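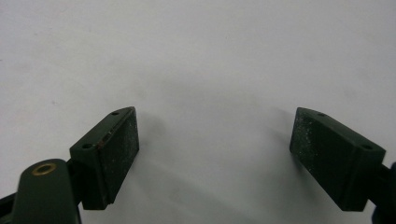

# Passage du conditionnement manuel à la démonstration avec pinces : classification, cadence, relevé du temps

**Ritu Joshi**
22 février 2021

Bonjour,

Je suis responsable d'équipe au conditionnement chez Purnelance (coffrets de toilette, petites séries). Depuis décembre, une partie de l'équipe est détachée du poste d'emballage vers un poste de démonstration. L'opérateur tient une pince dans chaque main et exécute des gestes de prise et de dépose, lesquels servent ensuite à entraîner la cellule qui doit reprendre le garnissage des coffrets. Le reste de l'équipe continue l'emballage à la main.

Trois points me posent problème.

1. La fiche de poste. Les opérateurs détachés gardent le coefficient d'agent de conditionnement. Leur travail comporte maintenant la mise en place des objets, l'exécution, le contrôle de l'enregistrement et le rejet motivé des essais ratés. Il n'y a plus de produit fini en sortie.
2. La cadence. La direction a fixé 405 essais par poste de travail, par analogie avec l'ancien comptage en coffrets. Sur la première période complète, 89 essais ont été refusés au contrôle pour un seul opérateur, presque tous dans la dernière partie du poste.
3. Le relevé du temps. Stitis (notre logiciel de suivi) ne connaît que « production », « arrêt » et « nettoyage ». Les remises en place entre deux essais tombent en « arrêt » et dégradent l'indicateur individuel.

Je cherche des retours de sites qui sont passés par là, surtout sur les points 2 et 3. Les opérateurs ne sont pas opposés au poste, plusieurs le préfèrent à l'emballage. Ils demandent en revanche ce qui est prévu quand la cellule tournera, et je n'ai pas de réponse écrite à leur donner.

---

**Satish Kashyap**

Responsable méthodes, site de Hepburn. Nous avons eu la même configuration, avec une gamme d'objets comparable. Je réponds dans le désordre.

**Relevé du temps.** À régler en premier, les autres chiffres en dépendent. Dans notre cas, il a fallu créer quatre états :

- `MEP` : mise en place des objets avant l'essai
- `EXE` : exécution
- `CTL` : relecture et décision (gardé / rejeté)
- `ATT` : attente imputable au système (câble, calibrage, perte de suivi)

`ATT` ne doit jamais entrer dans un indicateur individuel. Chez nous il absorbait à lui seul plus que le nettoyage. Si Stitis refuse les états supplémentaires, utilisez le champ commentaire avec un code fixe et faites l'extraction à côté. C'est laid mais exploitable.

**Cadence.** L'analogie avec les coffrets ne tient pas. Un coffret est un produit identique au précédent, alors qu'un essai utile suppose de changer la position et l'orientation des objets, sinon le modèle apprend toujours la même trajectoire. Un quota serré pousse à reposer le savon au même endroit. Vous aurez des essais acceptés au contrôle et sans valeur à l'entraînement, ce qui se voit tard. Nous sommes passés à un objectif par configuration : l'opérateur a une liste de dispositions à couvrir, dans l'ordre qu'il veut, et le nombre d'essais par disposition est fixé par les méthodes.

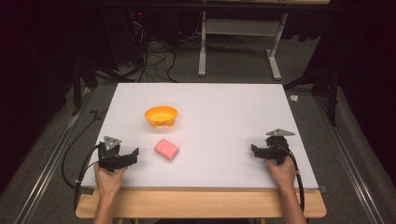 *Poste de démonstration : une pince dans chaque main, le savon et le bol sur le plateau blanc.*

**Fatigue.** Vos rejets concentrés en fin de poste sont un signal classique. La prise en main d'une pince oblige à garder le poignet dans un angle que l'emballage ne demande pas, et le poids est porté en permanence, y compris pendant la mise en place si l'opérateur ne repose pas les outils. Points à vérifier :

- hauteur du plateau réglée par opérateur, relevée sur une fiche
- support pour reposer les pinces pendant `MEP`
- cheminement des câbles, de façon que leur poids ne tire pas sur la main
- alternance avec un poste sans pince. Nous faisons des séquences de 28 minutes, valeur trouvée par essais successifs, à ne pas recopier telle quelle
- état des patins. Un patin encrassé fait serrer plus fort sur la poignée. Essuyage à chaque relève, remplacement sur critère de glissement avec l'objet le plus lisse de la gamme

Pour ce dernier point, ajoutez une ligne à la feuille de relève. Sans ligne, l'essuyage n'est pas fait.

---

**Umesh Malhotra**

Pareil chez nous, quota divisé par deux et plus de problème. Pour la fiche de poste, bon courage.

---

**Anil Iyengar**

Élu du personnel chez Zurkis, ancien conducteur de ligne. Je complète sur la classification, que Satish n'a pas traitée.

En France, l'introduction de nouvelles technologies relève de la consultation du CSE (article L2312-8 du Code du travail). Si le poste tourne depuis décembre sans consultation, demandez au secrétaire du CSE de l'inscrire à l'ordre du jour. Vous n'avez pas à porter le sujet seule en tant que responsable d'équipe.

Pour le coefficient, faites décrire le travail réel avant de parler d'intitulé. Nous avons observé deux opératrices pendant un poste complet et obtenu une liste de 31 opérations élémentaires, dont une bonne part de décisions : rejeter ou garder, choisir la disposition suivante, signaler une dérive du suivi. L'ancienne fiche n'en contenait aucune. La direction a accepté un échelon intermédiaire sur cette base. Elle avait refusé la même demande six mois plus tôt, quand elle était formulée en termes de pénibilité.

Sur l'après, il faut un écrit, même partiel. Le nôtre couvre le retour au poste d'origine, la priorité sur les postes de surveillance de cellule et la formation correspondante. Il ne dit rien des effectifs au conditionnement à moyen terme, et la question reste ouverte chez nous.

Dernier point, les enregistrements. Faites préciser si les mains et les avant-bras des opérateurs sont visibles dans les vues larges, qui conserve les fichiers et combien de temps, et s'ils peuvent servir à évaluer une personne. Chez Zurkis l'usage disciplinaire est exclu par une clause de la note de service.

---

**Ritu Joshi**

Merci. Stitis accepte les états supplémentaires, il fallait les droits administrateur. `MEP` et `ATT` sont créés, `CTL` attend un arbitrage avec la qualité. Je demande l'observation d'un poste complet avant de reparler du coefficient.

Satish, pour le support de repose des pinces, vous l'avez fixé au plateau ou posé à côté ?

---

**Satish Kashyap**

À côté, sur pied indépendant. Fixé au plateau, il transmettait un choc à chaque repose et les objets légers bougeaient.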